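Imness 头戴式示教套装
把手上的活儿，教给机器人

产品首页 | 套装内容 | 使用方法 | 常见问题 | 订购与租用

各位老朋友、新朋友，欢迎来到 Imness 的产品页。我们做这套东西的起因很简单：前几年给 Vokenport 的双臂工作站做叠衣服、收包、理线这类任务时，大家都坐在遥操作台前面，一只手一个手柄，叠一件上衣要磨蹭好半天，叠出来的袖子还总是歪的。后来干脆把相机戴到头上，用自己的两只手去做，机器人那边再学。做着做着，就有了这套可以装进背包带走的示教套装。

它适合谁

如果您的实验室或者车间已经有机械臂，想让它学一些软的、皱的、形状说不准的东西怎么拿、怎么放，那这套设备应该正合适。衣物、毛巾、布袋、包装纸，都是我们平时最常录的。至于拧螺丝、插接头这类要靠力反馈的活儿，我们还是建议您配合 Filtotden 主从手柄一起用，单靠看手是不太够的，这一点先跟您说清楚，免得买回去失望。

套装里有什么

头带一条，前额处带软垫，后脑有旋钮调节松紧。戴眼镜的朋友请先戴眼镜再戴头带，镜腿压在软垫下面会舒服许多。
广角相机一只，出厂时已经标定好，俯仰角可以用手拧，不需要工具。
腰包式录制盒一个，带可更换电池，正常室温下一块电池可以录 100 分钟。
脚踏开关一个，踩一下开始，再踩一下结束，两只手不用离开手里的东西。
连接线两根，一长一短。短的那根请留着，坐着录的时候用它不容易绊到膝盖。
收纳袋、清洁布和纸质说明书各一份。说明书有中文版，是重新写的，不是机器翻的，请放心读。

两种教法，可以混着用

第一种是徒手示教，戴上相机，像平时那样干活就好。软件 Cârstea 会从画面里估计两只手的位置和手指的开合，再换算成双臂的动作。第二种是遥控示教，接上 Filtotden 手柄，直接带着机械臂走一遍。我们自己的习惯是先徒手录一批，让机器人有个大概的样子，再用遥控补那些它总做不好的地方，比如捏住衣角的那一下。产品经理 Nandini Poduval 在内部试用时就是这么做的，每个任务徒手录 42 段，再用手柄补 16 段，之后便交给 Cârstea 去训练。您的任务若是更复杂，多录一些总没有坏处。

录制一段衣物示教

初次使用的朋友，请照着下面的顺序来，慢一点没关系。

第一步，戴好并对准。坐下或站好，双手放到准备干活的位置，低头看着手，再把相机俯仰角拧到预览画面里两只手都完整露出来为止。很多人习惯先对着正前方调，等真正低下头，手就跑到画面下沿去了，所以一定要用干活时的姿势来调。

第二步，摆东西。不必专门收拾出一张干净桌子。机器人将来要去的地方是什么样，录的时候就尽量是什么样，长凳、台面、自己的腿上都可以，旁边放着包、堆着别的衣服也不要紧。只是要叠的那一件，颜色最好能和背景分得开。

第三步，动手。踩下脚踏开关，停一小会儿再开始。压平布料时请把手指张开，平放在布面上，不要攥成拳头，指尖看得清楚，Cârstea 对手势的估计也会稳得多。深色衣服尤其要留意这一点，褶皱本来就不容易分辨，全靠手的形状帮忙。垫在膝盖上做的时候，动作放慢一些，两条小臂不要交叉。

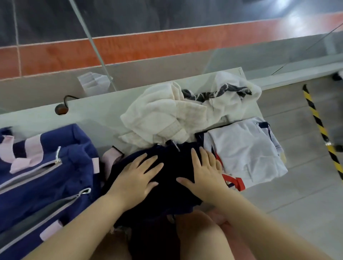

第四步，收尾与标注。做完以后把双手移开，让叠好的衣物单独在画面里停留片刻，再踩一下开关。回到电脑上，Cârstea 会自动切好片段，您只需要给每一段写一句话，例如“把上衣压平，对折，放到左边”。写得口语一点完全可以。

常见问题

左撇子能用吗？当然能。徒手示教不分左右手，在 Cârstea 的设置里勾选镜像，还可以把一段数据变成左右两段。

袖子长会影响吗？盖住手背就会影响，请把袖口挽到手腕以上。薄的浅色手套可以戴，黑色手套请尽量避免。

相机里拍到了别人怎么办？导出前可以打开面部模糊，默认就是开着的。我们仍然建议在公共场所录制之前，先和场地的管理方打个招呼。

一定要用你们的机械臂吗？不用。Vokenport 工作站插上就能用，其他双臂设备请先把型号发给我们，四月更新的适配表里已经收了近 100 种夹爪和手臂的组合，多半能找到您的那一种。

订购与租用

套装可以单买，也可以和 Filtotden 手柄一起买，后者附送一次线上培训，我们的同事会陪着您把第一个任务从头录到尾。只想先试试手感的朋友，可以按月租用，租金在转为购买时全额抵扣。请在页面底部的表格里留下您的单位、机械臂型号和想教的任务，任务写得越具体，我们回信时能给的建议也就越具体。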